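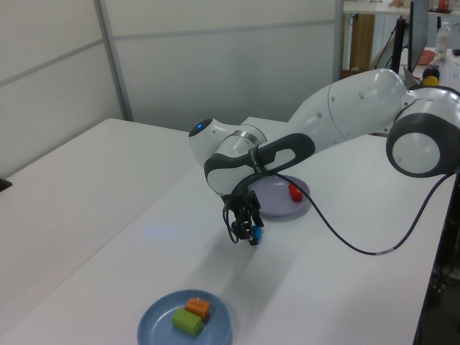
Mesa de trabalho Tamuno
Ref. 1.003
Fabricante: Goreneo

A mesa Tamuno é uma mesa simples e pesada, pensada para as oficinas, os laboratórios de escola e as salas onde se monta ou se repara coisas pequenas. Nós a vendemos desde o primeiro ano da loja e continua a ser o modelo que mais nos pedem. O comprimento é de 2.000 mm em todas as versões. A profundidade e a altura escolhem-se no momento da encomenda.

A estrutura é de aço soldado, com uma travessa na parte de trás. Os pés têm um parafuso de regulação, assim a mesa pode ficar nivelada também sobre um pavimento que não é muito direito. Recomendamos apertar de novo os parafusos do tampo depois do primeiro mês de uso.

O tampo

O tampo fornece-se em branco ou em cinzento claro. O branco é mais agradável para procurar peças pequenas, mas mostra depressa as marcas de lápis e de borracha. Para a limpeza diária basta um pano húmido com sabão neutro. Não se deve usar acetona nem esfregões metálicos, porque a superfície perde o brilho e depois suja-se com mais facilidade.

Os cantos são arredondados. As bordas vêm coladas de fábrica e podem ser substituídas pelo nosso serviço, se ficarem danificadas por uma pancada. 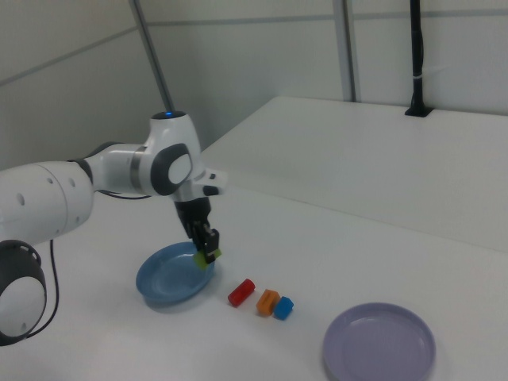

Posso juntar duas mesas para ter uma superfície de 4.000 mm?
As mesas ligam-se pelo lado curto com o conjunto de união Plondia, que se encomenda à parte. Cada conjunto contém 2 placas, os parafusos e a chave. As duas mesas devem ter a mesma altura e a mesma profundidade.

Acessórios

Prateleira inferior: monta-se sobre a travessa e deixa livre o espaço para as pernas.
Gaveta Wollow: com fechadura, para o lado esquerdo ou direito. É preciso indicar o lado na encomenda - a gaveta não se pode virar depois.
Passa-cabos: furo redondo com tampa, feito na fábrica na posição que o cliente desejar.
Conjunto de rodas: com travão. A mesa fica um pouco mais alta, e não o aconselhamos para quem trabalha com torno de bancada.

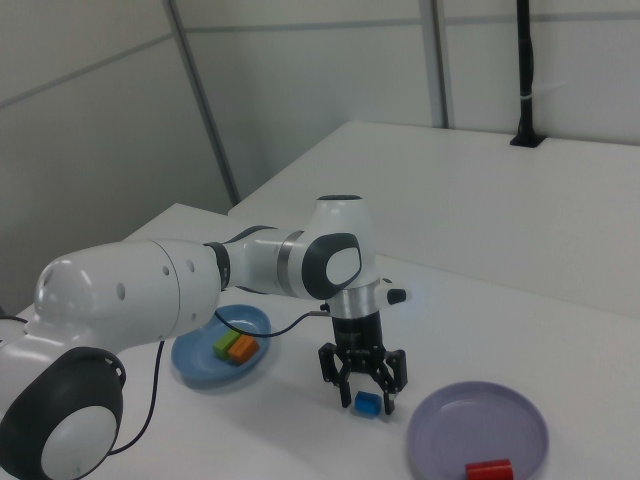
Tampo na cor branca.

Entrega e montagem

A mesa chega desmontada em dois volumes. O tampo viaja sempre na posição vertical e pedimos que seja guardado assim até à montagem. São necessárias duas pessoas para o colocar sobre a estrutura. As instruções estão dentro do volume mais pequeno, junto com as ferragens.

O prazo normal é de três semanas. Com passa-cabos ou com altura especial o prazo é de cinco semanas. As mesas feitas por medida não têm devolução, salvo em caso de defeito.

Verifique, por favor, a embalagem na presença do transportador e escreva na guia qualquer dano que encontrar. Sem esta nota é muito difícil fazer a reclamação.

Garantia

A estrutura tem garantia de cinco anos e o tampo de dois anos. Queimaduras, cortes e manchas de produtos químicos não estão incluídos.

Para pedidos de preço e desenhos com as cotas: Birsen Sezer, departamento de vendas. Para peças de substituição: Tanko Anozie.

Página atualizada em 2 de outubro de 2005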